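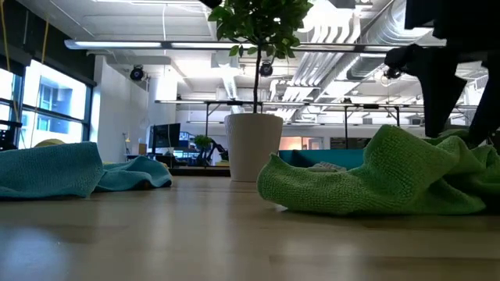 Figure 1. Teal and lime-green microfiber towels on a wooden tabletop.

Market Concentration in Online Marketplaces for Household Goods
Project report, Industrial Organization
Toon Willems

1. Introduction

Household textiles such as cleaning cloths and towels are sold by many small manufacturers, but a growing share of those sales passes through a few online marketplaces. This report asks whether the position of the largest marketplace, Landport, lets it charge sellers higher fees than its two smaller rivals, Witus and Pudavness. A fourth firm, Declercq, sells only its own stock and is used as a reference for retail prices.

2. Background

A marketplace serves two groups at once. Buyers go where the choice is widest, and sellers go where the buyers are. This feedback tends to favor one large platform. Size alone does not show that a firm has market power. The usual test is whether it can raise its price without losing enough customers to make the increase unprofitable.

Sellers can list on several marketplaces at the same time. In theory this limits what any one of them can charge. In practice, reviews and search ranking stay with the platform where they were earned, so moving has a cost that does not appear in the fee schedule.

3. Data and method

Listings were collected every Wednesday for 6 weeks. The sample covers 275 sellers and around 1,000 product listings. Each product was matched across platforms by brand, pack size and material. Listings that could not be matched on all three were dropped.

Total seller cost was defined as commission plus paid placement plus storage. Commission rates came from the published schedules. Placement and storage costs came from a short questionnaire sent to the sellers in the sample. The response rate was lower among the smallest sellers, and the averages were weighted to correct for this.

4. Results

The commission rates of the three marketplaces are close together. The difference is in paid placement - Landport sellers spend a larger part of revenue on it than sellers on Witus or Pudavness. When all three cost items are added, Landport is the most expensive platform in every product group except bath towels.

Retail prices do not follow the same pattern. The same item usually costs the buyer the same amount on each platform, and Declercq is slightly cheaper on large packs. One reading is that sellers absorb the higher cost. Another is that they set one price everywhere, high enough to cover the most expensive channel. The data cannot separate these two cases.

5. Limitations

The sampling period was short and did not include a holiday season. Placement costs are self-reported. Return costs were left out, as only Witus publishes them in usable form. A longer series containing at least one fee change would allow a direct estimate of how sellers respond.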